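Knob-turning policy: 3,928 sim demos and I still don't believe the number

gusgate_ctrl
We trained the Prituvar policy on 3,928 simulated demos of the two-knob task and the eval script reports 100 per cent success on the top knob. I don't trust it. Has anyone dug into what that script counts as a turn?

Ivanov
Joint angle past a threshold, at any point in the episode. It never checks the final angle, so a policy that knocks the knob and lets it spring back still scores. I moaned about this in September and was told it didn't matter.

azra_m
It matters less than you make out. I replayed our failures and hardly any were spring-backs. Most were the planner picking the wrong knob. They're the same pale disc with the same white bar, one above the other, and the wrist view gives you very little else to go on.

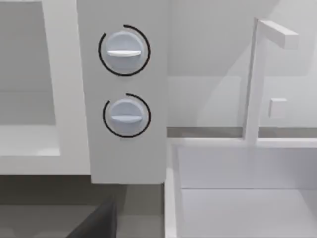 Does the policy get the knob's joint angle as an input?
Only in the state-based version. The camera version has to work it out from the pixels.

gusgate_ctrl
Then which one did the 100 come from? The readme doesn't say.

azra_m
State-based. I checked the config.

Ivanov
So the headline figure is from a policy that's handed the answer. Lovely.

stereo_dan
Bit harsh. State-based runs are a fair test of the controller on its own. If the arm can't turn a knob when it's told exactly where it is, perception won't save it. I'd just want both numbers side by side.

Ivanov
Fine, but nobody printed both numbers. And flat white kitchens with soft lighting are kind to depth as well. Try Stereo matching on a real glossy panel and see how much you get back.

azra_m
Agreed on depth, not on the rest. Change the success check to "past threshold and held for 5 steps", run 3 seeds with cameras only, then complain.

gusgate_ctrl
Running it now with the held check. Will post the camera-only results whatever they look like, plus the config this time.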